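4.3 Setting the height and levelling the table

The following applies to all Bovach sit-stand tables fitted with the Windside two-column base. Complete section 4.2 (fastening the top) before you start. Keep the power lead unplugged until step 4.

1. Stand the table upright in its final position. Two people are needed to turn it over. Lift by the crossbar, never by the edge of the top.

2. Turn each foot glide clockwise until it touches the floor. On carpet, give each glide one further full turn.

3. Lay a spirit level along the long side of the top, then across the short side. Adjust the glides until the bubble is centred both ways. The travel of each glide is 10 mm. If this is not enough, shim the foot with a hard plastic packer. Do not use folded cardboard.

4. Plug the control box into a grounded wall outlet. The display shows two dashes.

5. Hold the DOWN key until the columns reach the lower stop and the display changes to a number. The base is now reset.

NOTE: The reset must be repeated after any power failure or if the columns were moved by hand during transport.

For standing work, raise the top until the forearms can be held out over it with the shoulders relaxed and the wrists straight. Elbow height is the usual starting point. Fine tasks call for a slightly higher setting, and tasks that need downward force call for a lower one.
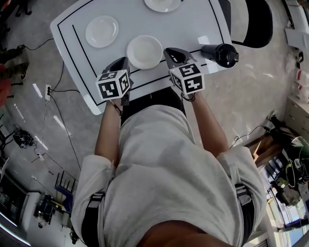
Where several people share a table, store a height for each of them. Hold the M key until the display flashes, then press a number key from 1 to 4. A stored height is kept when the power is off.

CAUTION: Keep a clear gap between the top and any wall, window sill or drawer unit over the full range of travel. Crushing hazard.

CAUTION: The motors are rated for intermittent use. After 2 minutes of continuous movement the control box locks out and the display shows HOT. Leave the table alone until the code clears.

4.4 Cleaning the top

Wipe with a damp cloth and neutral soap. Do not use acetone or scouring pads. Dry the edges straight away, as standing water can lift the edge strip and change its colour.

Check the column bolts every January and retighten as needed with the supplied hex key.

Revised 5/5/21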